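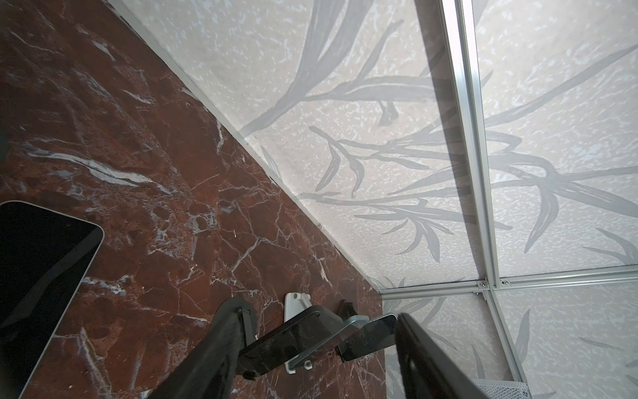

Attic Insulation and Air Sealing Installer

Sornum Home Performance seeks one full-time installer for its Zamudio branch. The crew completed 201 attic retrofits last season and is scheduled through December.

Duties
- Seal top plates, wiring holes and duct boots before insulation goes in.
- Install blown cellulose to the depth stated on the work order.
- Run blower door tests before and after each job and enter the readings in the job log.

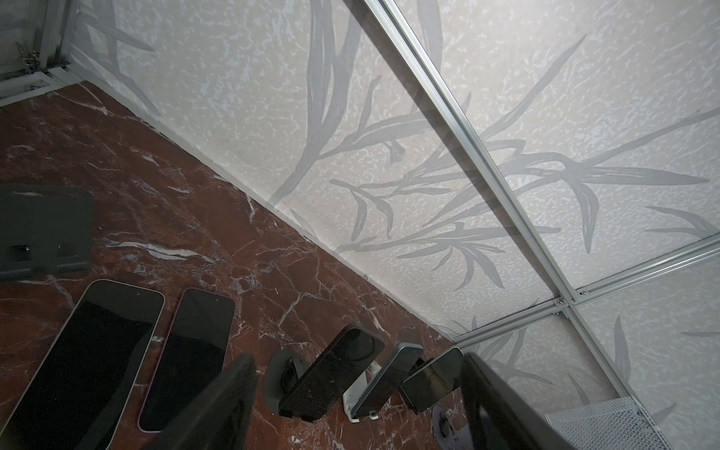
Requirements
- One year of insulation, drywall or HVAC work.
- Valid driver's license.
- Able to work in crawl spaces and wear a fitted respirator.

Pay and hours
$29 per hour. Shifts start at 7 a.m. Travel to Juvstead sites is paid.

To apply
Send a resume and two references to the Zamudio office. Quote job number 11.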